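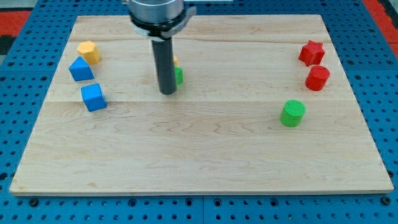 **Shape blocks, boards and bench – the walk-round**
Room: Zorkurau, the long room with the blue benches
Walked on: Mar 2, 2024
By: Mohammed-Awal Odoi
Marks used: OK / FIX / WATCH

Good morning, all. I had the building to myself for most of this and took my time over it, so you will find more comments than boxes. Please read at least the FIX lines before you put the blocks out again, and if you only have a minute, go to the boards part and the bench part, where most of the work is. I have kept the same order as the December sheet so the two can be laid side by side, except that the storage part has moved to the end where I think it always belonged.

## 1. The blocks

**1.1 Every block picked up and turned over, all faces looked at – OK**
It takes a good while but I do enjoy it. I went through the yellow hexagons first, then the blue cubes and the blue triangular ones, and after that the reds. The greens came last, as they always seem to with me.

**1.2 Edges and corners free of splinters and sharp nicks – FIX (two blocks)**
I run my thumb slowly down each edge, then a bit of old nylon stocking, which catches on things a thumb will miss. One spare star from the bottom of the tub snagged at the inside of a point, and one spare cylinder had a nick on its rim. Both are in the envelope on my shelf. The star wants a little folded sandpaper worked into the angle, going gently, and I would like to be the one to do it, please, as I have the right grade at home.

**1.3 Paint sound, no flaking or soft spots – WATCH**
Nothing flaking. A few of the yellow ones from the older Fluden set have gone a bit dull on the corners where hands go, and I can just about see the wood color coming through on one. That is ordinary wear and I'm not worried by it. If any of you find a loose chip you can lift with a fingernail, take that block out the same day and put it in the envelope.

**1.4 No block small enough to be a choking risk for the Saturday little ones – OK**
I used the tube gauge. Everything in the main tub stays proud of the top. The small extras that came with the Rinaldi box do not pass and never have, and they live in the lidded tin with the red label. Please don't be tempted to top up the tub from that tin when you are short of a shape, even for ten minutes.

**1.5 Count against the lid card – OK**
108 in the tub, and 108 on the card! I had counted one short, went over the whole lot again, and found a green one wedged in the corner seam of the tub. So if your count is out, have a look there before you get down on your knees under the benches.

**1.6 Blocks stand flat without rocking – OK**
The blue cubes are very good. The stars are always the fussy ones when you stand them up, and a slight wobble is fine by me. What I am looking for is a block that has swelled on one face, and there were none.

## 2. The boards

**2.1 Glued seams closed along their whole length – WATCH (board C)**
The maple boards are each made up from wide planks, and the seams are where they will give trouble if they ever do. I slide a strip of ordinary paper along each seam and see whether it drops in anywhere. Boards A and B, not at all. On board C the paper caught near one end of a seam, only at the very edge, and I could not get it to go deeper. I have put a pencil tick on the underside at that spot. Whoever does this next, look for the tick and see whether the gap has gone past it.

**2.2 Surface smooth, no raised grain – FIX (board B)**
Board B felt furry near one corner, the way maple does when somebody has wiped it with a very wet cloth and left it. It needs a light going-over, along the grain, and then a wipe of the board oil we already have. Damp cloth, well wrung out, then a dry one straight after – I know we have all said it to each other before, and I am as guilty as anyone at the end of a long day.

**2.3 Front and side edges eased, no sharp corner – OK**
All nicely rounded over. These were done properly when they were made and they have stayed that way.

**2.4 Board lies flat on the bench – OK**
I press each corner in turn and listen for a knock. No knocking from any of the three. Do store them flat if you can. Leaning them against the radiator wall is how we lost the old board D, and it was such a handsome one.

**2.5 Nothing stuck to the underside – FIX (done while I was there)**
There was a lump of dried putty under board A the size of a pea. I lifted it with a plastic scraper and gave the patch a wipe. Quick to check, so please do turn the board over now and then before setting it down.

## 3. The blue bench tops

**3.1 Holes clean, no burrs on the rims – OK with one comment**
The round holes collect more than you would believe: crumbs, pencil shavings, a bead or two, one very small paper clip. I went over the tops with the soft brush on the vacuum and it came up nicely. No burrs that I could feel. Children do like to poke a finger into the holes, and I check them with my own little finger for that reason, a row at a time.

**3.2 Blue finish unbroken – WATCH**
There is a scratch on the second bench in from the door, near the corner, as long as my hand. It is smooth to the touch. I'd leave it alone for now and see whether it lifts.

**3.3 Bench steady when leaned on – FIX**
Second bench again, I'm afraid. It has a slight sway from side to side if you lean your weight on the long edge. I tightened the two bolts I could reach and it is better, though I am not fully happy. The bolts at the back want the long-handled wrench, and that is out on loan to the Erkutent people until next week. Please use the other benches for block work until I have been back and signed this line.

Signed off: ____________

**3.4 Board set in from the bench edge – OK**
My own rule is a hand's width of blue showing on every side, so that a block pushed off the board lands on the bench first and doesn't go straight to the floor or onto somebody's toes. It also gives the little ones somewhere to rest their wrists. I have written it on the card inside the cupboard door.

## 4. Floor and light

**4.1 No curled corners or loose edges underfoot – OK**
I walked the lot in my thin-soled shoes, which is the best way I know to find a lifting edge. All flat. The tape by the sink will want replacing before the summer, but it is holding.

**4.2 Floor dry and clear around the benches – OK**
Somebody had swept beautifully before I got there. Thank you, whoever it was.

**4.3 Light on the bench tops – OK**
I had 800 lux on the little meter with the overheads on and the blinds half down, taken on the bench nearest the window. It is a comfortable light for sorting colors. One tube over the sink has begun to flicker and I've written it in the building book.

## 5. Cleaning and storage

**5.1 Blocks wiped and dried before going away – WATCH**
The tub smelled a touch musty when I took the lid off. I left everything out on a towel for the afternoon and it had cleared by the time I came to put things back. After a wipe, give them a proper rest in the open air before the lid goes on. Overnight is lovely if you can manage it.

**5.2 Tub sound, lid fits, handles firm – OK**
One handle creaks, as it has done for years. It bears the weight perfectly well.

**5.3 Shelf height – FIX**
Two boards were up on the top shelf. They are heavy, they are awkward, and pulling one down over your head is asking for a bump. I have moved them to the low shelf and shifted the paper trays up in their place. If that makes the paper hard to reach for anyone, tell me and we'll find another arrangement.

## Still to do

- [ ] Sand and repaint spare star and spare cylinder (Mohammed-Awal)
- [ ] Light sand and oil, board B (anyone willing, ask me for the paper)
- [ ] Rear bolts, second bench, once the wrench is back (Mohammed-Awal)
- [x] Putty off board A
- [x] Boards moved to low shelf
- [ ] Seam on board C, look again in 12 weeks
- [ ] New tape by the sink

I'll be in again for the bench as soon as I have the wrench in my hand, and I will bring the sandpaper with me.

M.-A. Odoi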